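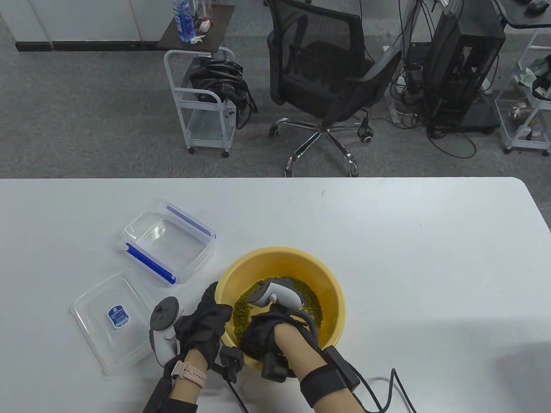 Phong Hầu wrote to me after my last post to say that I'd been far too kind to averages, and that if I was going to teach first years about household spending I ought to start with the median and stay there until somebody complained. I've been chewing on it ever since, mostly on the bus, and I think I half agree.

The post was about the Pleslow survey, which I've used in my Friday seminar for longer than I care to admit. It covers 2698 households, and every one of them kept a diary of what they spent on food over a fortnight. I love it dearly. It's messy in all the right places — people forget the milk, people put down a birthday cake under "other", and one family seems to have bought nothing but onions. Students who have only met tidy textbook data look quite shaken by the end of the first hour!

Phong's point was about the 157 households that reported spending nothing at all. Leave them in and the average drops, take them out and it climbs, and either way you've made a decision that most readers will never hear about. The median hardly moves. That's a fair argument, and I ought to have made it myself instead of hiding it in a footnote (I do like a footnote).

Where I part company with him is on what comes next. If you want to know what the whole town spends, you need the total, and the median won't give you that however nicely you ask it. A shopkeeper in Skikmont stocking up for the winter wants to know how much flour will go out of the door, and the big families matter a great deal to her.

So this term I'm going to try something a bit different. Everyone will get their own random sample of 439 households, work out both figures, and write a paragraph on what they did with the zeros and why. I tried it on my own in February with three samples and a pot of tea, and the averages wandered about much more than I'd expected. I'll put the exercise sheet up once I've fixed the second question, where I seem to have asked for the same thing twice.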